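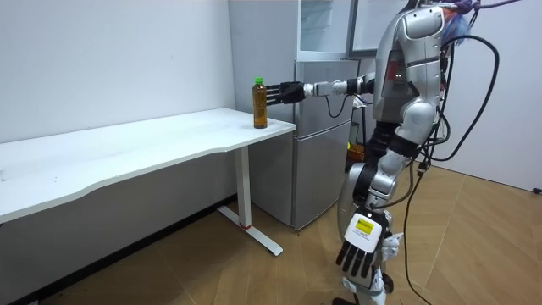
A humanoid robot's hand meets a bottle of tea near the corner of a desk in Torvik.

Home News Business Technology Community Weather Subscribe

TORVIK — Anyone who has ever put away the groceries while thinking about something else will have some sympathy for the software team at Ziria, which has spent the better part of a year teaching a humanoid robot to do a version of the same thing, and which on Friday released the planning program that came out of all that work.

The program is called Zellia, and it is free to download for schools, hobby groups and small labs. It takes a plain request, such as putting the tea in the refrigerator, and breaks it into a string of smaller jobs that a robot's arms and hands can be asked to do one after another. Those include finding the bottle, choosing a side to grasp it from, opening a door, picking a spot on the shelf and letting go.

It all sounds simple enough when you say it over a cup of coffee, and the team is cheerful about how hard it was. Their first version wrote out the whole plan at the start and then followed it faithfully to the end, even when the bottle had slipped a little in the fingers or the door had swung partway back. The new one stops to look again after every small job, compares what the head camera sees with what the plan expected, and rewrites whatever is left if the two don't agree. A rewrite can take up to 9 seconds on the office computer, and the team would dearly like to bring that down. 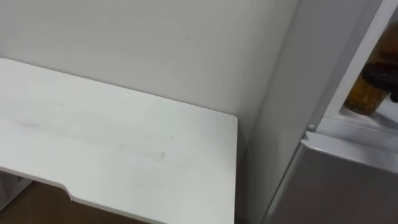
A brown glass bottle on the floor of the refrigerator's open upper compartment.

Bottles have been a fine teacher, the developers said. Clear plastic is hard on depth sensing, and brown glass shines in ways that can fool a program into seeing an edge that isn't there. Zellia handles the trouble by keeping a few guesses about a bottle's shape alive at once — three of them, in the release version — and dropping the poor ones as the hand gets closer and the view changes. The tea bottles have ridges, too, and the grasp planner needed its own round of adjustments before it stopped treating every ridge as a separate object.

Then there is the question of what counts as being put away. Ziria's people had a long and friendly argument over whether a bottle lying on its side should be scored as a success, with those who keep crowded refrigerators at home mostly in favor. 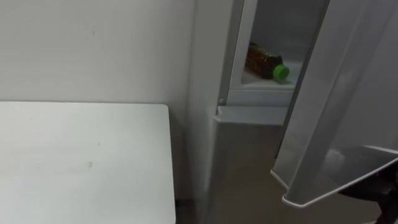 They settled on letting the user decide. A short settings file now asks whether items may be laid down or must stand upright, and how far back from the front of the shelf they need to be. The door gets its own entry in the same file, so that a user can tell the planner to keep one hand near it or to leave it alone once it is open. That last setting was the most requested of the lot among the 8 groups that tried the early version, and it very nearly missed the release.

Along with the planner comes a companion tool named Gurken, which may turn out to be the part that people grow fondest of. Gurken records what the planner decided, along with the camera view it was working from, and lays the two side by side on a timeline you can drag back and forth. When a grasp goes wrong, you can slide back to the moment before and read, in ordinary sentences, what the program believed about the bottle, the shelf and the door.
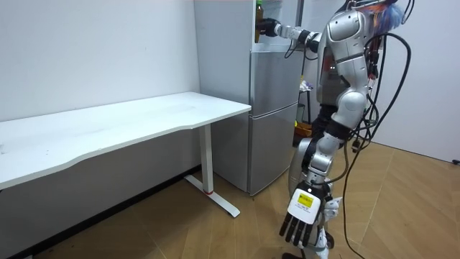 The robot with one hand in the top compartment of the refrigerator, close to a bottle.

The download comes with 33 recorded practice runs, so people without a robot of their own can open Gurken and poke around, and there is a beginner's guide that starts with a single bottle on a bare desk and works up from there — slowly and with a good deal of encouragement along the way. The team asks that bug reports come with the matching Gurken recording attached.

Work on the next version is already under way. It will add cartons and lidded containers, and the developers hope to have an early copy ready to share in February.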